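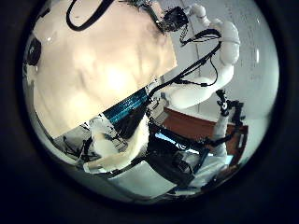 Botier work room in Plendell gets new surfaces and a cable plan

2026-01-21

The ground-floor work room at Botier, in the old mill building at Plendell, is back in daily use after a refit of its surfaces and storage. The fitting was handled by Cattaneo, which also supplied the Tandska surface system chosen for the room.

The mill dates from 1813 and its floor is uneven, with a fall of 16 millimeters between the street wall and the yard wall. Earlier tables were leveled with wood shims that worked loose and had to be reset every few months. The new supports have threaded feet that are adjusted from the side with a standard wrench, so a table can be leveled with its contents in place.

Surface color was settled early. Light tones were preferred for the main areas: small parts show up better on them, and marks from handling can be found and cleaned before they set. A cream-colored surface meets a pale white-gray panel at a straight diagonal seam in the area finished first. Darker surfaces were kept where contrast with light parts is needed – reddish-brown is one of the tones in use.

"We tested samples under the same lights we work under," said Giorgia Orlandini, who manages the room. "Two of the whites gave too much glare. The cream still has a bright patch at certain angles, but people can work next to it."

Cable routing took longer than the surfaces. Under the new plan, power and signal lines are to be grouped by destination and labeled at both ends. Lines that must cross a surface are bundled. The building has no raised floor and the walls may not be drilled below the window line, which left overhead and surface routes as the only choices. Permanent trays are on order and will replace the present runs in stages.
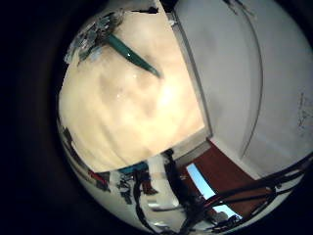

Storage and clearing rules

Long items may stay out on the cream surface during a job, as with the teal-green piece lying across it now. At the end of the job they go back to the wall rack. Wrapping is sorted once a day, clear material separately from card.

Mixed small items remain the main problem. Orlandini said the old drawers were too deep for them, and that things were left out on the tables as a result. Shallow drawers have been ordered in nine sets, enough for every table in the room. Until they arrive, unsorted items can be left at the end of a table, provided the cable runs are kept clear.

Next steps

The drawers and the first trays are due in May. Cattaneo will return then to check the levels, and the room will be closed for 30 hours while the trays go in. Work booked for that period moves upstairs, where the old tables are still in place.

Contact the Plendell news desk | Copyright 2026 Plendell news desk. All rights reserved. | Back to top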